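Setting Up Your Label Printer, Part 3: Loading the Roll and Printing Your First Labels

Last updated 12 Feb 2022

Okay, if you've made it through Part 2, your Hendia is plugged in, the light on the front is green and the Drivusau app is on your computer. Now for the fun bit! I use mine for the shelves in my storeroom, so that's what I'll set up as I go, but the steps are the same for jars, file folders or whatever you've got.

You'll need the starter roll (40 labels, it comes in the box), a dry cloth, and a list of what you want to label. Please write the list first. I skipped it my first time and ended up with three different labels that all meant "pens."

Loading the roll

1. Switch the printer off. Leave the cable in, that's fine.

2. Press both side tabs and lift the lid until it clicks. It stays up by itself after the click.

3. Pull out the roll holder and slide the roll on with the loose end coming from underneath, toward you. If it comes over the top, flip the roll.

4. Drop the holder back into its slots and feed the loose end through the front gap until an inch or so sticks out.

5. Slide the green guide up against the paper. Snug, but the roll should still turn when you nudge it with a finger.

6. Close the lid, pressing on both corners, and switch the printer on. It'll push out one blank label and stop.

Note: If it pushes out blank after blank, the guide is too loose. Open up, move it in a touch and try again.

CAUTION: The cutter bar behind the front gap is sharp. Tear labels off by pulling up and to the side, and keep your fingers out of the gap (ask my thumb).

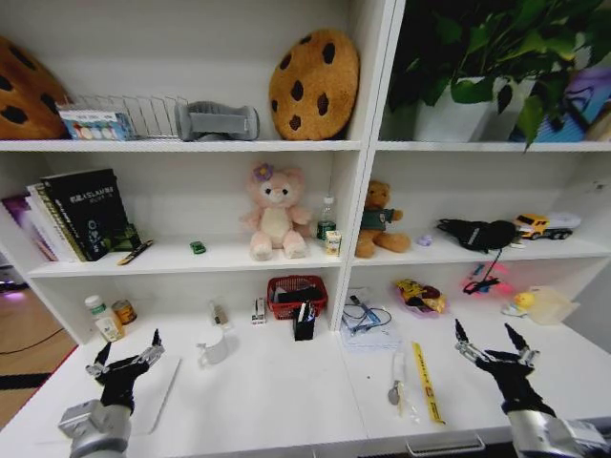
Making a label

7. Open Drivusau and choose New, then Shelf Strip. There are 9 templates in the free version and I only ever use this one.

8. Type your text. Keep it to two or three words! "Craft paper" reads fine from across a room, and "Craft paper, colored, assorted, large" doesn't.

9. Set the text size to 40 for a shelf edge. Smaller is okay for drawers, where you'll be standing right over them anyway.

10. Set Darkness to 8. The app starts you off lower than that and I find it comes out gray.

11. Print one copy and look at it before you print the rest. I mean it, those rolls go fast.

Sticking them on

12. Wipe the shelf edge with the cloth. If you've used a spray cleaner, let it dry all the way.

13. Peel from the corner with the little notch, line up the left end, and smooth toward the right with your thumb.

Note: Zurkport rolls fit too, but pick Lo under Paper Type in the settings or your text will print off the bottom edge. Lo is short for "low profile," and no, the app doesn't say so anywhere.

CAUTION: Don't run a label back through the printer once you've peeled it. The glue gets on the roller and cleaning it is a pain (see Part 5).

Part 4 covers saving your labels as a set, so you can print the whole lot again in September when everything's been moved around.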